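Wevari Quiet Floor Underlay, 2 mm roll

Product page updated October 10, 2021

Every underlay maker promises silence. We sell this one and we still wouldn't use that word. Wevari is a thin cork and rubber sheet that goes under floating floors, and what it does well is take the click out of hard shoes and chair legs. Voices and music go through it much as before.

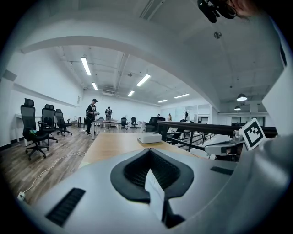

A buyer in Moltinstead wrote in June that the footsteps upstairs were duller but the TV was every bit as loud, and asked if a second layer would fix it. It won't. Two layers make the floor bounce, and the joints will open up.

Rolls cover 61 square feet. Measure the room yourself before ordering, closets included. The calculator on the maker's site came up short when we tried it.

Don't put it under glue-down planks, whatever the leaflet hints at. 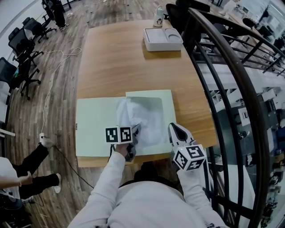
Shenoy Flooring replied that they have glued over it without trouble. Maybe so, but their oldest job is 12 months old and we'd like to see a few more winters.

Callier makes a thicker felt sheet at a lower price. It feels softer underfoot and it also flattens under bookcases. 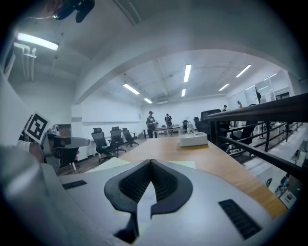
If your subfloor is uneven, neither sheet will hide it. Level first, then buy. Opened rolls can't come back, and the smell of rubber hangs on for a while. Samples are free, limit 2 per address.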